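Chapter 4

Why We Keep Buying Cups: Everyday Objects and the Habits Around Them

I want to start this chapter in my kitchen, because that's where I first got interested in the subject. I was moving out of an apartment I'd lived in for years, and I had put off packing the kitchen until the very end (big mistake, don't do it). When I finally opened the cabinet over the sink I found cups behind cups behind cups. There were mugs from jobs I'd left, glasses that had once belonged to sets, two travel cups with no lids, and a lid with no travel cup. I live alone. I drink coffee out of the same mug every single morning!

So I did what a person who teaches consumer behavior does and sat down on the floor with a notepad. For each cup I wrote down where it came from and when I last used it. A surprising number of them I had never paid for. They were gifts, giveaways, leftovers from a roommate. The ones I did buy I could mostly remember buying, and the memory was almost never about needing something to drink from. It was about being on vacation, or being in a new place and wanting it to feel like mine, or standing in a checkout line feeling tired.

Economists have a tidy way of talking about durable goods. You buy one, it gives you some service over its life, it wears out, you replace it. That works pretty well for water heaters. It works badly for cups, because a cup can go on doing its job for decades and we bring home new ones anyway. In this chapter I'm going to call that extra buying "drift," and I'll use the word a lot, so please get comfortable with it. Drift is what happens when things enter a home more easily than they leave it.
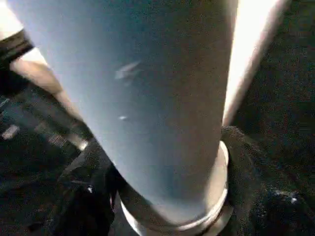
Think about how a thing gets into your home. There's a store, a sale, a birthday, a free gift with a new bank account. Each of those doors is wide open, and somebody is usually holding it for you. Now think about how a thing leaves. It breaks, or you give it away, or you throw it out, and the last two take a decision and a little bit of guilt. I kept a chipped bowl through 3 moves for no better reason than that it still held soup.

We'll spend a good part of the chapter on a made-up town called Isah, which you may remember from the budgeting problems in Chapter 2. Isah has 975 households and two places to buy housewares. Storeo is the big one out by the highway, with low prices and long aisles. Fuka is the small shop downtown, where everything costs more and the owner wraps your purchase in tissue paper. When I run this unit in class I ask students to guess which store causes more drift, and nearly every hand goes up for Storeo. Hold on to your own guess until Section 4.3 - I think the answer is more interesting than it looks, and it depends a lot on what you believe the tissue paper is doing.

A quick word about the math, since I get emails. There isn't much of it. You'll need to read a simple graph and work with percentages, and if you can figure out 75 percent of a number without panicking, you're fine. The harder work here is paying attention to yourself, and I know how odd that sounds in a textbook.

Before you go on to Section 4.1, please do the shelf exercise. Pick one shelf or drawer where you live. It should be an ordinary one that you didn't just clean out. List what's on it, where each item came from, and the last time you used it. If you don't know, write "don't know" and move along. Keep the list somewhere safe, as we'll come back to it when we get to the Gisent model, and students who skipped it always end up doing it in a hurry the night before.

One more thing. I'm not going to tell you to own less. I still have most of those cups. I packed them in towels and drove them across town, and they're in a different cabinet now, behind other cups.

Related sections
4.1 How Things Come Into the Home
4.2 Gifts, Freebies, and Hand-Me-Downs
4.3 Two Stores in Isah: Storeo and Fuka
4.4 The Gisent Model of Household Drift
4.5 Letting Go: Why Giving Away Feels Like Losing
Review: Chapter 2, Budgeting in a Small Town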